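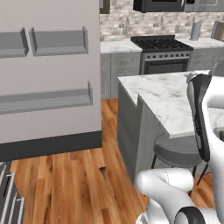
Spent my evening on the demonstration set Prarnetti put out with its new teleoperation paper, and I have some doubts. The pitch is that you put a person on a remote controller, let them drive the arm through kitchen chores, and the robot learns household work from what they did. OK. But these are rendered kitchens, and very tidy ones. The one I keep going back to has a white arm, a marble-topped island, a gas range against a stone-tile wall, and three open shelves without a single thing on them. My shelves have a jar of screws, two dead phones and a bag of rice held shut with a hair clip.

2/ The number everyone is passing around is 1,574 demonstrations. Fine, big number. Go to the appendix and see who drove. Two operators. So what you have is two people's habits, recorded many times over. If one of them always comes at a shelf from the left, congratulations, the robot now comes at shelves from the left.

3/ I have done this job, by the way. Summer contract at Benítez, driving an arm with a pair of hand controllers for 30 minutes at a stretch, then a break, then another 30. By the third stretch you are sloppy. You overshoot, you back up, you wiggle. All of that goes into the log and somebody calls it expert data.

4/ And no, "we filtered the bad ones" doesn't settle it for me. They threw out 470 attempts. Which ones? The paper says "operator error or task failure" and moves on. A drop followed by a clean recovery is about the most useful thing you could show a robot. If those went in the trash, I'd want to know before I believed anything in the results table.

5/ Somebody is going to tell me simulation is the whole point, because it's cheap and you can swap the countertops. Sure. I like simulation for checking reach, or for finding out that your arm can't get past a bar chair. Contact is where I stop trusting it. Pulling a bowl out from under another bowl is a different job with real bowls, and the person at the controls can't feel either one.

6/ Margit Virág asked me whether hand guiding is any better, meaning you grab the arm itself and walk it through the motion. For some things, yes. You feel the weight and you feel the stop. You also stand right in front of the robot's cameras the whole time, and you push the arm through shapes it would never pick for itself. Metard sold a lot of people on hand guiding and then quietly added a controller to the box.

7/ What I'd like to see from Prarnetti, in no special order:
the discarded runs, with a reason next to each
results split by operator
a third person who has never touched the controller
the same task with stuff on the shelves
Any one of these would do more for me than another video at triple speed – and please put the playback speed on the video.

8/ Credit where it's due. They released the controller logs along with the pictures, time stamps and all. Cesimano still won't, and I have asked them more than once. With the logs you can at least see where the operator hesitated. I've started plotting the pauses and there are some long ones right before the gripper closes.

9/ To the person who replied that I'm "against teaching robots by demonstration": I'm not. I think showing is a decent way to teach. I just want to know who did the showing, how tired they were, and what got thrown away afterward.

10/ Pause plots are going up once I've fixed the axis labels. If you drove for any of these projects and want to tell me how the shifts worked, my messages are open and I won't use your name.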